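To: Ondik garment handling list
From: Clarkmont Laboratory, manipulation group
Subject: Re: Results on two-handed folding, and the split used for testing

The group thanks the Bistow team for its careful reading of the May report. The questions are answered below in the order they were raised, with the original message quoted in part.

> We have read the summary of the folding results with interest and
> would like three points cleared up before we try to repeat them.
>
> First, the report gives 3,052 demonstrations for training, but the
> table in the appendix lists only 1,356 under "knitwear." Are the
> others a different class of garment, or were they dropped?
>
> Second, were the test homes also used for training?
>
> Third, the Lightfoot policy is said to do better on sweaters when
> the first grasp is at the hem. Was the grasp point labeled by hand?

On the first point, nothing was dropped. The 3,052 demonstrations cover all garments in the set. Of these, 1,356 are knitwear, and the remainder are woven shirts, trousers and towels. The heading in the appendix table is correct, but the table should have carried a second row for the other classes. A corrected version will be placed in the shared folder.

On the second point, the homes were kept separate. Three homes were held out from the start and no demonstration recorded in them was used in training or in choosing settings. Each policy was given 60 trials in the held-out homes, with the same garments and the same starting piles. We did not hold out garment types, and the results should not be read as a claim about clothing the policy has never met.

On the third point, no grasp labels were made by hand. The first grasp was taken from the record of finger opening, at the moment the fingers closed and stayed closed. This rule works well for thick knits. It is less reliable for thin cloth, where operators often pinch, let go and pinch again, and a number of those cases were assigned to the wrong grasp. We would advise the Bistow team to check this step first if its numbers differ from ours.

One further matter was left out of the report. Demonstrations on patterned bedding were harder for the policy than those on plain tables. Stripes on the garment and bands on the cover beneath it can run together in the wrist view, and the predicted hem then drifts onto the cover. We have not found a full remedy. Training with more varied bedding helped - cropping the image closer to the fingers did not.

Members who plan to collect their own data are asked to keep both hand-held grippers recording for the full length of each fold, including any pauses. The Lightfoot loader expects the two streams to be of equal length and will reject a pair that is not.

Manipulation group
Clarkmont Laboratory

Attachment:
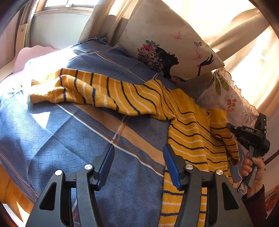
Wrist view from the hand-held gripper: striped sweater on a plaid duvet cover, second gripper at right.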